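Guest Room Tea and Coffee Stations: Frequently Asked Questions

Last updated February 29, 2024

These answers cover the in-room hot drinks setup supplied and maintained by Stostus for small hotels and guest houses. For bathroom and minibar items see the separate Skosidetti list.

What does a standard setup consist of?
One cordless-type electric kettle, one tray, one divided caddy, two cups or mugs, one drinking glass, teaspoons or stirrers, a selection of sachets and bottled water. The caddy and tray are ordered separately. The room information card is the property's own and is not part of the set.

Where should the tray go?
On a flat, dry surface within reach of the socket. The desk or dressing counter is the usual place. Keep the kettle toward the front of the counter so the guest does not have to reach over the cups to lift it.

Can the station stand in front of a mirror?
Yes. Turn the spout so that steam does not rise directly against the glass or the frame. Wooden frames mark over time when steam reaches them daily. Wipe the lower part of the mirror at each room change.

How is the kettle checked between guests?
Lift it by the handle, look under it, open the lid and inspect the interior. Empty any water left from the previous stay. Check the cord along its full length and the plug for cracks. A kettle with a loose lid or a damaged cord is withdrawn from the room, tagged and replaced the same day.

Which way should the handle face?
Toward the guest, or slightly to the right. Do not leave it facing the wall.

Tray, kettle and caddy on a room counter:

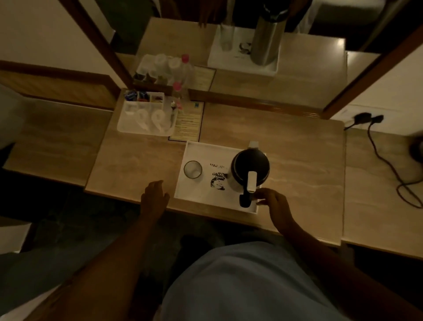
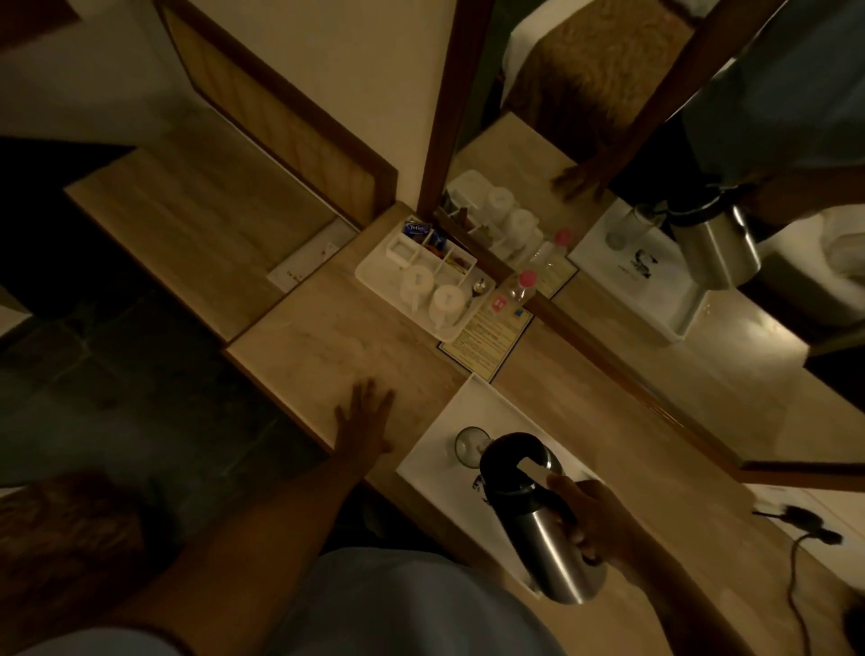 How should the cups be stored?
Either upright or on their sides in the front compartments. Cups on their sides take less height and collect less dust. Handles should face out - staff can then remove them without touching the rim.

What goes in the rear compartments?
Sachets only. Tea, coffee and sugar are kept in separate compartments where the caddy allows it. Stand the packets upright with the printed side forward, and remove any that are torn or have been wet.

How often is the kettle descaled?
Every 75 room nights in soft water areas and twice as often in hard water areas. Use a citric acid descaler, boil once, then rinse 2 times with fresh water. Do not use bathroom cleaner. Properties on the Adotora service plan have this done for them.

What do I do with excess cord?
Wind it under the base if the base has a cord store. Otherwise lay it to one side of the tray, clear of the counter edge. Never run it under the tray.

Can I order replacement caddies on their own?
Yes. The white plastic caddy is item 878 and ships in cartons of 100. Smaller quantities are available from Fuchs at the single-unit price.

Is the caddy dishwasher safe?
Top rack only, without heated drying. Empty all compartments first and let the caddy dry completely before refilling - paper sachets absorb any moisture left in the corners.

Are prices fixed for the year?
The current list applies until the end of October. Orders received before then are invoiced at the listed price, including those delivered later.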